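Lentil soup again, and I'm not sorry

I had a big plan for dinner last night. I bought a whole chicken at Dalgleish on Saturday (they had a sale, I'm weak) and I was going to roast it with lemon and those tiny potatoes. Then I got home, looked at the clock, and made lentil soup instead. My family groaned for a second and then everybody had seconds, so there!

I use red lentils for this one, the kind that fall apart and go all creamy. First goes a big onion, chopped small, into plenty of olive oil with a good pinch of salt. Let it go slowly until it's golden and sweet. I used to rush this part and my soup always tasted kind of thin. Then garlic, a grated carrot, cumin, a little smoked paprika and a spoonful of tomato paste, and you stir that around until the kitchen smells amazing.

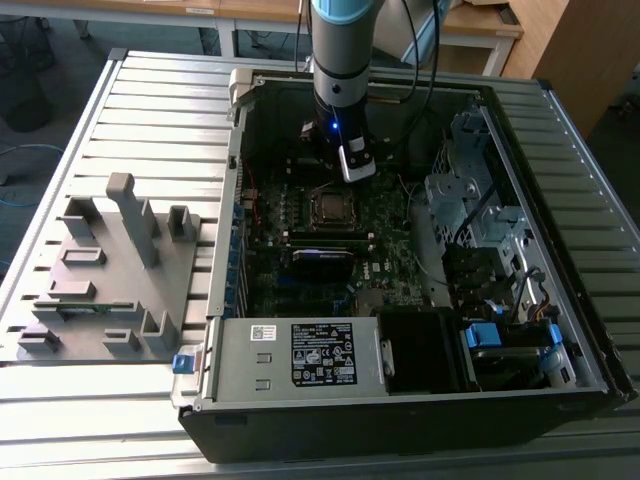 A computer tower with its side off and the motherboard showing.

Rinse the lentils really well, then in they go with enough broth to cover them by a couple of inches. Simmer with the lid half on for 29 minutes. Yes, 29! I set the timer for 34 once and they stuck to the bottom of my good pot, and I was scrubbing until bedtime.

Lemon juice goes in at the very end, off the heat. Taste it, add more salt than you think, taste it again. I like mine with a swirl of yogurt and some chili flakes on top, and my youngest likes hers with crushed crackers and absolutely nothing green anywhere near it.

It freezes great, by the way. I've got two tubs in there already, next to a bag of peas that has been with us since August. The chicken is happening tomorrow. I already took the potatoes out so I can't chicken out (sorry), and if it's any good I'll post that one too.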